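Home | About | Careers | Current Vacancies | Contact

Technician, Gripper Maintenance and Calibration (fixed term)

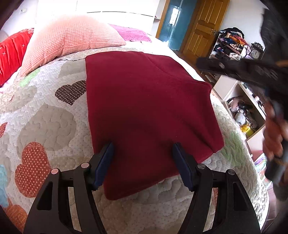 Skavlow invites applications for a fixed-term technician to look after the hand-held gripper tools used in its household textiles program. The position is based at the Juhl workshop and reports to the workshop lead. The appointment is for 15 months, beginning in July, with the possibility of renewal.

The program records the handling of clothing, blankets and other soft goods in private homes. Tools are issued from the workshop in the morning and returned at the end of each visit. The successful applicant will be responsible for their condition between visits and for the service records kept on each one.

Duties

The technician will inspect the finger linkages on return, remove lint from the pivot pins and replace any pin showing play. Finger pads are to be checked for wear along the ridged edge and changed in matched pairs. Each tool is then cycled 50 times on the Kakine test stand, and the closing position of the two fingers is compared with the figure in its service record. A tool that fails the check 3 times is withdrawn and stripped down.

The technician will also realign the tool camera after any change to the fingers, keep the spare parts inventory, and write up faults in plain language for field staff. Occasional visits to participating households will be required when a fault cannot be reproduced at the bench.

Requirements

Applicants must hold a trade certificate or diploma in a mechanical, mechatronic or instrument field, or have equivalent experience. Familiarity with small linkages and hand fitting is essential. Experience with the Zindley calibration software is desirable; training will be provided. A valid driver's licence and a current police check are required before the first household visit.

How to apply

Please submit a résumé and a covering letter of no more than one page, quoting competition number 77, through the Careers page. Applications close at 5 p.m. on the last working day of the posting. Only applicants selected for an interview will be contacted.

We use cookies to improve your experience on this site. Accept all | Manage preferences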